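Ticket 900: Sortiertisch, Papierunterlage wellt sich, Klebelinien verrutschen
Projekt: Mets
Standort: Lallden
Gemeldet von: Genivaldo Pimentel
Angelegt: 17. April 2019
Status: gelöst, Nachkontrolle offen

Meldung

Hallo zusammen, ich bin mit dem neuen Raster auf dem Sortiertisch richtig glücklich! Endlich hat jedes Kleinteil seinen Platz und man findet sich sofort zurecht. Leider macht die Unterlage nicht so mit, wie ich mir das wünsche. Das Packpapier wirft Falten, vor allem in der vorderen Hälfte, und an der Vorderkante rollt es sich auf. Leichte Teile kippen mir auf den Falten um oder rutschen ins Nachbarfeld. Kann man das retten, ohne alles neu zu kleben?

Erste Rückfrage Werkstatt Ondgate

Schönes Raster, das gefällt uns! Bitte noch kurz angeben: Ist das Papier unten fixiert oder liegt es nur auf? Und welches Band wurde benutzt?

Antwort Pimentel

Liegt nur auf, an den hinteren Ecken mit je einem Streifen gehalten. Band ist das dunkelblaue aus dem Schrank in Risumport, davon haben wir noch reichlich. Das Papier kam von der Rolle und ich habe es gleich am selben Nachmittag beklebt — war wohl etwas voreilig, ich wollte unbedingt loslegen.

Diagnose

Das Papier hatte keine Zeit, sich zu legen. Wenn man Band auf gewelltes Papier klebt, hält es die Wellen fest, und mit jedem weiteren Streifen kommt Zug dazu. Eine der waagrechten Linien vorne hat einen deutlichen Knick, dort sollte man anfangen. Ausgefranste Bandenden stören beim Sortieren nicht, die kann man lassen oder beim nächsten Mal mit der Schere statt von Hand trennen.

Die beiden blauen Kästen bleiben hinten in der Mitte, der Platz ist gut gewählt. Links stehen und liegen nur die drei dunklen Zylinder, rechts drängt sich das ganze bunte Kleinzeug in Rot, Weiß, Grün, Gelb und Schwarz. Für die Arbeit am Papier reicht die freie Fläche davor völlig aus. 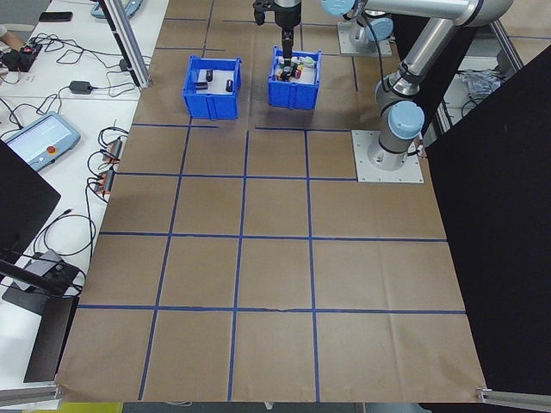

Vorgehen

1. Geknickten Streifen flach abziehen, langsam und dicht über dem Papier. Reißt die oberste Faser mit, sofort aufhören und den Rest überkleben.

2. Papier von der Mitte nach außen glatt streichen. Ein trockenes, zusammengelegtes Tuch geht prima.

3. Vorderkante nach unten umschlagen und unter der Tischplatte festkleben. Erst die Mitte, dann die Ecken.

4. Neuen Streifen an beiden Enden anlegen, leicht spannen, dann erst andrücken.

5. Ein leichtes Teil in jedes vordere Feld stellen. Kippt eines, Schritt 2 an der Stelle wiederholen.

Rückmeldung Pimentel

Klasse, das hat super geklappt! Schritt 3 war der entscheidende, vorne liegt jetzt alles an und ich bleibe mit dem Ärmel nicht mehr hängen. Beim Knick habe ich zwei Anläufe gebraucht, weil ich den Streifen zuerst zu stramm gezogen hatte. Ein paar feine Falten sind geblieben, aber die Teile stehen. Darf ich für den zweiten Tisch gleich ein neues Stück Papier zuschneiden?

Antwort Ondgate

Unbedingt! Bitte diesmal über Nacht mit der Rollung nach unten auslegen und an den Rändern beschweren. Für den zweiten Tisch bitte ein eigenes Ticket anlegen. Die Nachkontrolle für diesen hier ist im September eingetragen — bis dahin viel Freude beim Sortieren.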